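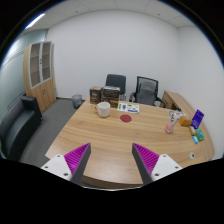 Table position 2, Meltthorpe meeting room. Gripper open, mug and coaster on the far half of the table.

Pre-run checklist – grasp planner and perception, Veteo branch
Site: Meltthorpe
Checked by: Muireann Tully
Month: October

1. Planner version the same on both computers
OK. Build 3045 on both. Please write the build number also in the log header, last time it was missing.

2. Finger width read by software agrees with ruler
OK. Checked fully open and fully closed.

3. Lens model loaded, black corners masked
OK. The mask still cuts a little of the ceiling light. It does no harm for table tasks.

4. Clock difference between camera and width signal
NOT OK at first check, nearly 60 ms. After restart of the time service it was inside the limit. I would like to see this repeated after lunch.

5. Object list matches the table
Comment: mug and coaster are in the list. The clear bottle is listed as "standing" but it is lying tilted. Corrected in the file. The white wrapper behind it has no entry, I added it as "unknown, do not grasp".

6. Mug handle direction entered
OK, left.

7. Table edge in the collision map
Partly. The near edge is curved and the map has a straight line. Hennessy must update the map before any fast motion. Speed limit stays at 300 mm/s until then, not 700.

8. Stop command tested from keyboard and from button
OK both.

9. Log folder has free space and the correct name
OK. Copy to Sarkbridge server is set for 18:00.

Result: may continue with slow runs only. Items 4 and 7 remain open.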